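영어덜트 판타지 장편 번역 원고 외부 검토자 모집

출판사 Ostlow 문학편집부에서 영어덜트 판타지 시리즈 'Prason' 제3권의 한국어 번역 원고를 검토할 외부 검토자를 모집합니다.

1. 모집 개요
모집 인원: 3명
대상 원고: 한국어 번역 초고 전문, 234쪽(A4 기준)
근무 형태: 재택, 건별 계약
검토 기간: 원고 수령일로부터 21일

2. 업무 내용
- 제1권, 제2권과의 고유명사 및 호칭 표기 대조
- 등장인물별 화법과 높임법의 일관성 점검
- 마법 체계 관련 용어의 오류 및 중복 표기 확인
- 시간 순서와 인물 연령의 모순 사항 기록
- 만 14세 이상 독자 기준의 어휘 난이도 의견 제출
문장 윤문은 업무 범위에 포함되지 않습니다. 수정 제안은 지정 양식에 쪽수와 행 번호를 기재하여 제출합니다.

3. 지원 자격
- 시리즈 제1권과 제2권을 모두 읽은 분
- 영어 원문 대조가 가능한 분
- 교정 또는 외주 검토 경력자 우대(학력 무관)
동일 작품의 팬 번역을 온라인에 게시 중인 경우 지원이 제한됩니다.

4. 제출 서류
- 이력서 1부(자유 양식)
- 제2권 'Roltbridge' 장에 대한 검토 의견서, 약 1,000자
의견서에는 줄거리 요약을 넣지 마십시오. 파일 형식은 DOCX 또는 HWP로 하며, 파일명은 '검토자_성명'으로 통일합니다.

5. 전형 절차
서류 심사 후 합격자에 한하여 시험 검토용 원고 한 장(章)을 발송합니다. 결과는 이메일로 개별 통보하며, 제출 서류는 반환하지 않습니다.
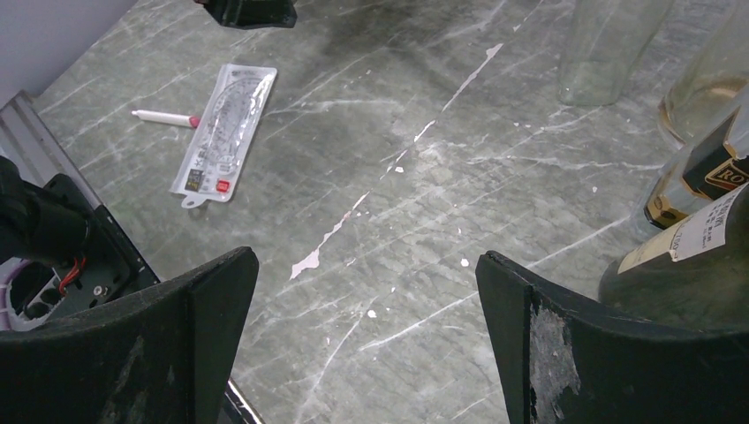 회녹색 바탕에 흰 줄무늬가 있는 돌무늬 표면

6. 계약 조건
검토료는 원고 분량에 따라 산정하며 검토서 제출 완료 후 일괄 지급합니다. 계약 체결 시 비밀유지 서약서를 작성합니다. 원고의 복제, 인쇄물 반출 및 제3자 열람은 금지됩니다.

7. 접수
마감: 2019년 12월 21일 18시 도착분까지
방법: Ostlow 홈페이지 채용 게시판의 접수 양식 이용
우편 및 방문 접수는 받지 않습니다. 문의는 같은 게시판의 비공개 글로 남겨 주십시오.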